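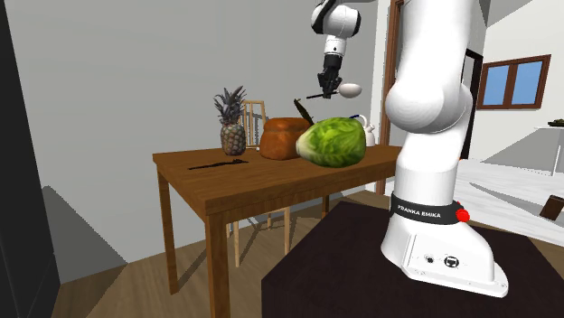 チケット:シミュレーション環境の計算資源不足と次期設備計画
区分:設備計画/予算
状態:保留(見積待ち)
起票:Kusterar 評価チーム
担当:Crisóforo Ledesma
関連拠点:Tistbridge

概要
キッチン把持タスクの評価バッチが所定の時間枠に収まらない。GPUノードの増設、実機アームの追加購入、外部計算サービスの利用のいずれを5月の予算申請に載せるか決めたい。

環境
アームモデル:Franka Emika、二指グリッパ
シーン:木製テーブル上に食材と調理器具を配置(パイナップル、レタス、白いケトルほか)
1バッチ:2,000エピソード
実行枠:夜間、18:00から翌6:00
ジョブ管理:Vedside

症状
翌6:00の時点で未完了のエピソードが残り、日中の学習ジョブと競合する。エラー終了はなし。ログ上は待ち行列の滞留のみ。カメラ画像の描画を有効にした構成で発生し、描画を切った構成では発生しない。

対応記録

09:40 Ledesma
ノード側のログを回収。計算ノードは現在3台。GPUメモリは描画時に上限付近で張り付いている。CPUとストレージには余裕あり。ストレージ増設の要望は本件から外す。

10:25 評価チーム
解像度を半分に下げて再実行。時間枠には収まったが、細い器具の輪郭がつぶれ、把持点推定の評価値が従来の結果と比較できなくなった。恒久対応としては採用しない。

11:10 Ledesma
物体のメッシュを確認。レタスのポリゴン数が突出している。簡略化した版に差し替えて描画時間を測定したところ、改善はあるが枠内完了には届かない。差し替え自体は継続する。衝突形状は変更していないため、接触の挙動には影響しない見込み。

13:05 評価チーム
実機を追加して評価の一部を移す案について。必要なのは把持姿勢の網羅的な比較で、実機では物体の再配置に人手がかかる。アーム本体のほかに架台、安全柵、非常停止の配線、設置場所の床荷重確認も必要になる。今期の申請に間に合う項目が少ない。

13:30 Ledesma
同意。実機追加は別チケットに分ける。既設機の保守契約の更新時期も未確認のため、そちらで併せて扱う。

14:15 Ledesma
Craddock に外部計算サービスの条件を照会。時間課金で最低利用期間は30日。データ転送料は別建て。夜間だけ使う前提では単価が割高になるが、締切前の一時的な増強には使える。シーンのアセットを外部に置く場合、ライセンスの確認が要る。メッシュの一部は購入品で、再配布条件が購入時の書類にしか書かれていない。書類は総務の共有フォルダにあるはずだが、まだ見つかっていない。

15:50 評価チーム
ノード増設案の確認事項。
ラックの空き:あり
電源:現行のPDUでは不足。増設または交換が必要
空調:Tistbridge 側の設備担当に問い合わせ中
ネットワーク:スイッチの空きポートあり
保守:本体と同一期間で見積を依頼すること

16:20 Ledesma
電源工事費は前回の申請で漏れており、後から別予算で処理した経緯がある。今回は本体、PDU、工事、保守を一つの申請にまとめる。Vedside の追加ノードライセンスも同じ申請に含める。台数は空調の回答を待って決める。

16:45 評価チーム
申請書に載せる性能根拠について。カタログ値は使わず、現行ノードで2,000エピソードを流した実測ログを添付する。条件は描画あり、解像度は従来どおり、簡略化メッシュ使用。測定中は学習ジョブを止めること。

暫定対応
評価バッチを二晩に分割し、学習ジョブの優先度を夜間のみ下げる。設定は Vedside のキュー定義に反映済み。手動で投入したジョブにはこの優先度が適用されないので、投入者が各自指定すること。

残作業
空調容量の回答受領(Tistbridge)
ノード本体とPDUの見積取得(Ledesma)
購入メッシュの利用条件の確認(評価チーム)
実測ログの取得と申請書への添付(評価チーム)
実機追加の別チケット起票(Ledesma)

17:10 Ledesma
見積依頼を送付。回答が届くまで状態を保留とする。外部計算サービスは予備案として申請書の備考に記載する。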